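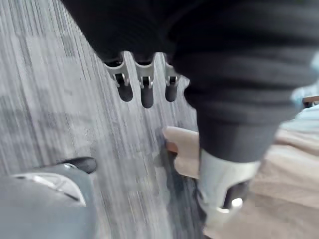
Does a restaurant in Stondcombe need a separate permit to keep its sidewalk patio open after August?

It depends on whose sidewalk it is. If the tables sit on town property you need the seasonal extension, and the fee is $69. If the patio is inside your own lot line, your regular food service license covers it and you only have to send in an updated seating plan.

Posted by Treletti

The extension form is at the town clerk's window, or they will email it to you. Ask for the outdoor seating renewal, not the new application, or you'll be charged for a site visit you don't need. Mine took just over 22 days to come back last year. They want a sketch with the clear walking width marked on it and a copy of your insurance certificate with the town named on it. The certificate is what held mine up.

Posted by Inger Bech

I run a small place on Treter Street and we were told no heaters within 2 feet of the awning. Not sure if that's the town or the fire department. Also the patio has to be cleared by 10 at night even if you stay open inside. Call before Thursday, the office is closed Fridays.

Posted by Nikolovski

what about dogs on the patio, same form? We have 30 seats outside and people ask every weekend

Posted by Treletti

Separate form for dogs, no fee. It goes to the health department and you have to post a sign at the patio entrance.

Posted by Inger Bech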